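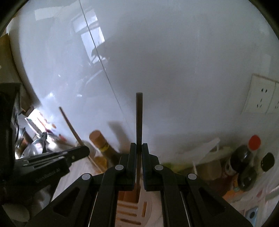

Chapter 2
Warning the Public

In March the river at Jedach rose by two metres overnight. The gauge upstream had shown the rise in good time, and the duty officer, Lorena Ibarra, sent out a warning before midnight. By morning most households in the lower town had moved to higher ground. In the streets by the old mill, 11 families had stayed where they were.

When Selina Gruber interviewed those families later, she found that all but one had received the message. Some had read it and gone back to bed. One man had rung his brother, who told him the water never came that far. A couple with a newborn baby were waiting for a second message telling them where to go.

Cases like this are the subject of the present chapter. Chapter 1 dealt with forecasting, that is, with how a flood or storm is noticed and measured. We now turn to what happens between the forecast and the front door.

A warning has to be received, understood and believed before people will act on it. Each of these steps takes time. Most people also check a warning against something else – a neighbour, the radio, the look of the sky – and planners should allow for this delay when they decide how early to issue one.

Section 2.1 covers the means of sending warnings, from sirens to text messages. Section 2.2 looks at wording, and compares two messages sent to the 2000 residents of Plultlow during the same storm. Section 2.3 is about people who need help to leave, and draws on the register kept by Gervasio Paredes, which lists 200 addresses. Section 2.4 discusses false alarms and whether they make people less willing to move the next time.

Key terms: lead time, watch, warning, all-clear, assisted evacuation.

Before reading on, find out who issues flood warnings where you live and how they would reach you at night.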